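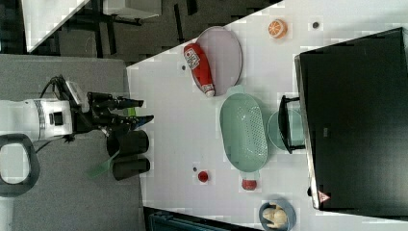

Kadier habe ihr am Sonntag noch gesagt, der Tisch sei zu groß für die Küche, und am Abend habe dann doch kein Teller mehr daraufgepasst, so schilderte es eine Teilnehmerin am Ende des Probelaufs. Mit solchen Rückmeldungen geht das Programm "Platz auf dem Tisch" des Haushaltswarenanbieters Kadier aus Istarholm in die zweite Runde.

Mai
Von der Pressestelle Kadier

Istarholm - Kadier eröffnet im Mai eine Übungsküche für den gedeckten und den nicht gedeckten Tisch. Besucher können dort ausprobieren, wie sich Geschirr, Küchenhelfer und Geräte auf einer gemeinsamen Fläche anordnen lassen. Grundlage ist ein Probelauf, an dem 89 Haushalte aus Istarholm und dem Nachbarort Turka teilgenommen haben.

Die Haushalte führten Buch darüber, welche Gegenstände im Laufe eines Tages auf dem Küchentisch landeten und wann sie wieder verschwanden. Zusammengekommen sind 2645 Einträge. Am häufigsten genannt wurden Teller, Flaschen, Becher und Siebe. Größere Geräte stehen nach den Aufzeichnungen meist dauerhaft am selben Platz, auch wenn sie nur selten benutzt werden. Kleinteile wie Pfannenwender, Deckel oder Spielzeug aus der Kinderküche wandern dagegen mehrmals am Tag.

In der Übungsküche stehen eine große weiße Tischplatte und eine graue Arbeitsfläche zur Verfügung. Dazu gehören ovale und runde Teller in hellen Tönen wie Rosa und Blassgrün, ein ovaler Siebkorb in Mintgrün, schwarze Becher und ein durchscheinender grüner Pfannenwender. Ein großes schwarzes Gerät nimmt einen Teil der Platte ein - nach den Erfahrungen aus dem Probelauf ist das in vielen Küchen der Normalfall. Auch Spielobst liegt bereit, darunter eine halbe Frucht in Orange.

Eine feste Ordnung gibt Kadier nicht vor. Jede Gruppe beginnt mit einem voll belegten Tisch und räumt ihn nach eigenen Regeln um. Danach wird gekocht oder gedeckt, und die Gruppe sieht, ob die Aufteilung im Alltag hält. Ein Durchgang dauert 2 Stunden. Teller lassen sich stapeln, der Siebkorb kann kleinere Dinge aufnehmen, und für Flaschen wird ein fester Stellplatz vereinbart.

Die Hefte aus dem Probelauf werden zurzeit von der Werkstatt Gilchrist ausgewertet, die für Kadier auch die Einlegeböden und Schubladeneinsätze der Übungsküche baut. Erste Muster sollen noch im Sommer gezeigt werden. Ein Verkaufstermin steht nicht fest.

Zum Start erscheint ein Faltblatt mit einer Auflage von 2000 Stück. Es enthält eine leere Tischskizze zum Ausfüllen und Hinweise zum Stapeln von Geschirr. Das Faltblatt liegt in den Filialen in Istarholm und Turka aus und wird auf Anfrage zugeschickt.

Die Teilnahme ist kostenlos, eine Anmeldung ist erforderlich. Schulklassen und Wohngruppen können eigene Termine vereinbaren. Eigenes Geschirr darf mitgebracht werden - sperrige Geräte bitte vorher anmelden.

Suche
Suchbegriff eingeben
Alle Meldungen durchsuchen

Kontakt: Pressestelle Kadier, Istarholm | © Kadier | Alle Rechte vorbehalten | Nach oben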